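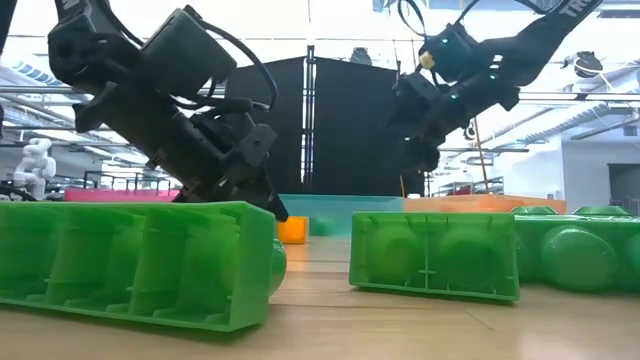 Product news: the Serau two-arm kit from Bridora

Since May we have on loan the Serau kit, a pair of black table arms with grippers, sold by Bridora for small labs and training rooms. Several readers asked us if it is worth the money, so we give our first opinion.

The kit comes in 5 boxes. Mounting the arms took us one long afternoon, mostly because the manual shows the cable routing for an older base plate. Bridora has sent us the corrected pages by e-mail, and they are clear.

For the work on the table we use large green toy bricks and a row of colored bins at the back. The bricks are a good test. They are hollow, and when one lies on its side the fingers must find a wall or a rim to press on, and the studs are round and easy to miss. In our log we have 242 attempts to pick a brick with one arm, and the left arm did better than the right until we repeated the calibration.

The software, Ovix, is the part we like most. You can teach a movement by hand, save it, and correct single points later. Less good is the waiting time when both arms are used together. The program checks for collision before each start, and with a long sequence this becomes tiring.

The price is 1,186 euros for each arm, and the bin set with bricks is not included. Psarras, the dealer for our region, offers a service contract for 400 euros per year, with one visit and replacement fingers. We would take it for a classroom, but for a single user it seems to us too much.

Members who want to try the kit can write to the office. The loan ends with the summer break.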